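My little channel hit 588 subscribers on Friday and I'm still grinning about it! When I posted my first puzzle review back in June I figured my sister would watch it, maybe twice, and that would be the end of it.

The one that took off was the Plitano sliding box. I spent over 60 minutes stuck on camera, muttering, and people loved it – way more than the reviews where I know what I'm doing.

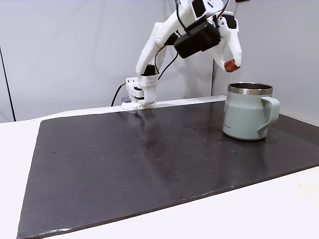 Irina Crăciun left the nicest comment under it and told me to try the Stiditz next (she says the last move is mean). So that's on order. Aatos Tuominen and I are also planning a race, same puzzle, two cameras, loser has to read the mean comments out loud.

Editing is still my weak spot. I talk too long at the start and then rush the ending, so I'm trying to write a few notes first. If you have a puzzle you want to see me fail at, tell me in the comments!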